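HAND-HELD GRIPPER KIT, TRIAL UNIT: INCOMING AND BENCH SAFETY CHECK
Supplier: Senis
Checked for: Nerkham, purchasing review
Checked by: Diệp Hồ
Date: Jan 29, 2018
Marks: OK / FIX / NO / N/A. Comments are mine and can be deleted by anyone who finds them unhelpful.

SECTION A. PAPERWORK

A1. Manual supplied with unit. OK
97 pages, of which the first useful one is the wiring page. It is a good wiring page.

A2. Parts list matches contents of box. FIX
List says 141 items. The list also counts the list. One bag of screws has no label and matches nothing, so I've put it with the other bags of screws that match nothing.

A3. Rated life of finger pads stated. OK
2,000 cycles, it says. What counts as a cycle is left to the reader. I've written to Senis and had a very friendly reply about something else.

A4. Warranty terms in writing. OK
Void if the kit is "used creatively." Purchasing should read that one slowly.

SECTION B. HAND TOOL, BEFORE USE

B1. Both finger pads seated square, corner blocks snug. OK
The fuzzy facing picks up every crumb on the bench. Brush it off before each session. I used a toothbrush and have bought a new one for my teeth.

B2. Bushings in linkage plates, no side play. OK
Wiggled all the ones I could get at.

B3. Pinch points marked. FIX
There are plenty of places in that linkage for a fingertip, and the only warning is a sticker, supplied loose, for the customer to apply. I'd like it applied at the factory, in yellow.

B4. Grip opens fully when released. OK
Slow on the first try, fine after. Ultel's version, which we had in October, snapped open like a mousetrap, so I'll take slow. 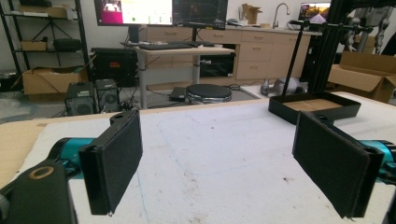 B5. Tool can be held for a full session without strain. FIX
My wrist says no. The brochure says "fatigue-free," and I'd like to meet the person they tested it on. Suggest a limit of 4 sessions a day per operator, with the tool put down between them and not just moved to the other hand.

B6. Grip force adjustable by user. N/A
It's adjustable by service technician. The service technician is a separate line on the quote.

SECTION C. WORK TABLE

C1. Table stable, does not rock when leaned on. OK
I leaned on it. Liyanage, who weighs more and is proud of it, leaned on it too.

C2. Surface clean and free of grit. FIX
Specks on the board again. Wipe down before use. The scuffs are old and I'm not reporting them a third time.

C3. Trays and fixtures clear of hand path. OK
Keep the tray pushed back. Anything with an upright on it goes where you won't catch your sleeve.

C4. Floor around table clear for walking. FIX
Cables. Same comment as last check, same cables. A cable cover costs less than a form, and I've now filled in two forms.

SECTION D. SOFT GOODS TEST (STRAPS)

D1. Strap held between pads without damage to the weave. OK
No pulled threads that I could find afterward, and I went over it with a lamp. The Ultel pads left a shiny patch on the same kind of strap.

D2. Rack knobs tight before hanging anything on them. OK
Hand tight. Check them again at lunch, they like to work loose.

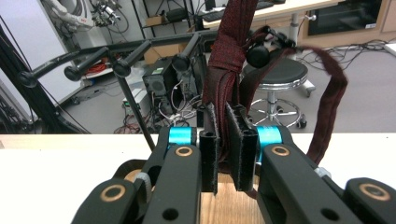 Item D3: maroon strap gripped between the pads, looped at the knob on the rack.

D3. Operator can see the grip while working near the rack. OK
Better than I expected. The pads are wide enough to be trusted and narrow enough to see past, provided you don't stoop.

D4. Loose strap ends kept away from linkage. FIX
A long tail wants to go visiting. Shorten it or tuck it before you start. The manual is silent on tails.

SECTION E. RESULT

Accept for trial: YES, with the FIX items closed.
Accept for purchase: NOT YET. I want an answer on A3 that concerns A3, and a quote that doesn't charge extra for the person with the screwdriver.

Open items go to Liyanage. Screws of unknown origin are in the top drawer.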